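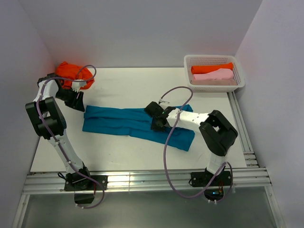
Abb. 6: Wohl eine Hose, liegt quer auf dem Tisch, zum Teil gefaltet. Korb hinten rechts, Ungefaltetes hinten links.

Abschnitt 2: Faltplatz einrichten und Wäsche legen
Von Beat Ruchti, Stand Juni

Gilt für den weissen Tisch mit den drei Seitenwänden und den Korb Olline. Wer den schmalen Tisch Campbell hat: gleiche Reihenfolge, Korb aber auf den Hocker.

Vorbereiten

1. Tischplatte abwischen, trocken nachreiben. Krümel drücken sich sonst in den Stoff.
2. Korb in die Ecke hinten rechts. Gerade hinstellen, bis an die Wand schieben.
3. Ungefaltetes nach hinten links. Darf ein Haufen sein, muss nicht schön aussehen.
4. Mitte frei lassen. Dort wird gefaltet, sonst nirgends.

Hinweis: Nicht den ganzen Wäscheberg auf einmal auf den Tisch. Nachlegen, wenn die Ecke leer ist.

Hosen

5. Hose quer hinlegen, Bund auf eine Seite, Beine auf die andere. Taschen leeren, Reissverschluss zu.
6. Ein Bein auf das andere schlagen. Nähte aufeinander, mit der flachen Hand ausstreichen.
7. Schritt einschlagen, damit die Kante gerade wird.
8. Vom Saum her zur Hälfte, dann nochmal. Bei dicken Stoffen reicht einmal, siehe Tabelle im Anhang.
9. Kurz andrücken. Stoff dabei festhalten, rutscht auf der glatten Platte gern weg.

Oberteile

10. Vorderseite nach unten, Ärmel nach innen.
11. Seiten einschlagen, Breite 37 cm bei Grösse L. Kleinere nach Augenmass.
12. Von unten hochklappen, wenden.

In den Korb legen

13. Jedes Teil einzeln in den Korb. Faltkante nach vorne, dann sieht man die Farben und muss nicht wühlen.
14. Schwere Sachen unten, dünne oben drauf. Teile dürfen leicht versetzt liegen.
15. Nicht über den Rand stapeln. Was nicht mehr reinpasst, kommt in den zweiten Korb.

Achtung: Feuchte Wäsche nicht einlagern, auch nicht «nur kurz». Bund und Taschen immer extra prüfen – die trocknen zuletz.

Achtung: Korb nicht am Rand ziehen wenn er voll ist. Mit beiden Händen von unten fassen.

Hinweis: Handtücher über 700 g/m² nur einmal falten und seperat legen. Drücken sonst alles darunter platt.

Nach dem Falten

16. Ecke hinten links kontrollieren, einzelne Socken bleiben dort gern an der Wand liegen.
17. Korb zum Schrank Stokutach, Stapel als Ganzes rausheben. Leeren Korb zurück in die Ecke.

Ergänzung von Hendrik Nel: Leggings und Sporthosen nach Schritt 8 lieber rollen. Masse für Kinderhosen fehlen noch, kommen mit der nächsten Fassung.

12 Mal geteilt | 2 Kommentare

Verwandte Abschnitte
Bettwäsche allein falten
Korb Olline reinigen
Schrankeinteilung Stokutach
Regal Ero: Böden versetzen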